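Dakden Wimby 3 Kitchen Arm
Demo unit / Ex-showroom / Available to order

Home > Kitchen > Assisted Living and Automation > Arms

We don't list a product until we have seen it do the job in the copy. For the Wimby 3 that meant driving out to the Dakden open day in July, standing around with paper cups of coffee, and watching an arm try to put away the dishes. What follows is our own write-up. The maker's text is at the bottom of the page, and we would read ours first.

What it is
A single arm on a rail that fixes under a wall cabinet or to the side of a tall unit. Two fingers with soft pads, a camera head, a control box that has to go somewhere dry. The rail is sold in one length only. If your run of cabinets is shorter you'll need the Bellini bracket kit, sold separately and, in our view, priced as if they know you have no choice.

What it claims
Dakden says the Wimby 3 will "load, unload and tidy a standard kitchen." We asked what a standard kitchen was. The answer was a kitchen with Brudance drawer fittings, handles that stand clear of the front, and nothing stacked more than one deep. Ours doesn't qualify. We doubt yours does.

What we saw
Cups from counter to shelf: good. It was slow, but it didn't hesitate, and it set them down without a clatter. Plates into an open rack: acceptable. It missed the slot on one run and the demonstrator pressed stop before we could see what it would have done next. We asked to see that again and were offered the cups.

Drawers are where our doubts started. The arm will open and close a drawer if the handle suits it. Taking flat pans and trays in and out of a drawer fitted with wire dividers is listed in the brochure as "learned from human demonstration," and the demonstration part is certainly real. A person does the task over and over, by hand, and the software is supposed to pick it up from there. We watched plenty of the first half. We were shown the second half on a laptop.

It's worth thinking about what that task asks for. A thin black tray in a close-fitting holder gives two padded fingers very little to hold. A person keeps the holder steady with one hand and works the tray with the other.

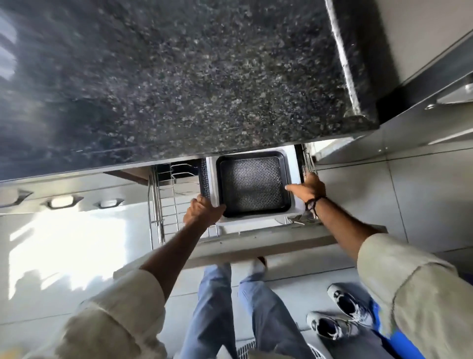

Dakden's reply, when we put the one-arm problem to them, was that a second arm is planned and that the rail is already drilled for it. One visitor, Brudance fittings at home and clearly ready to buy, wanted to know if today's buyers would get the second arm at a discount, and was told that pricing had not been set. We would take that as a no.

Noise and speed
Quieter than a dishwasher, louder than you'd like during a phone call. A person would clear the same counter several times over while the arm was finding its place. If you plan to run it overnight, that may not bother you.

Who might want one
Someone who finds reaching up hard and has open shelves. For cups, bowls and jars at shoulder height it does the work, and we'd sell it to you for that without much guilt. For anyone hoping to hand over the bakeware drawer, wait.

Specification
Maximum load at full reach: 600 g
Rail length: 200 cm
Arm weight: 11 kg
Fingers: two, padded, replaceable
Mounting: under cabinet or side panel
Drawer support: Brudance fittings only
Bakeware handling: listed by maker, not seen working by us
In the box: arm, rail, control box, pads, wall screws
Not in the box: Bellini bracket kit, installation

Returns
Unused units can come back in the original carton. Once the rail has been screwed to a cabinet we can't take it back, so measure first.

From the maker
"Wimby 3 brings calm to the heart of your home. Simply show it how you live, and let it take care of the rest."

Related items
Bellini bracket kit
Wimby replacement finger pads, pair
Brudance drawer fittings, full set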